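Masking Shiny Plastic in Your Depth Feed

Clear plastic drives my box detector nuts, so I mask it before planning! In Uller, open the wrist stream, set the depth cutoff to 320 and save the mask.

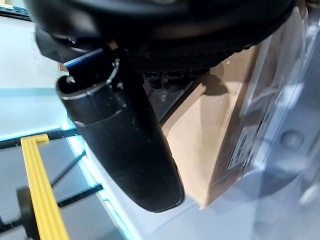 Wrist view: cardboard box, clear plastic on the right

Now load the mask in the planner and add the bin as a collision object (rim too, please!). I run 600 samples first, then 2000 if the path looks jerky.

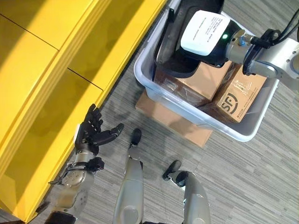
Two boxes in the bin, green light on the white housing

Next up: tuning the approach angle.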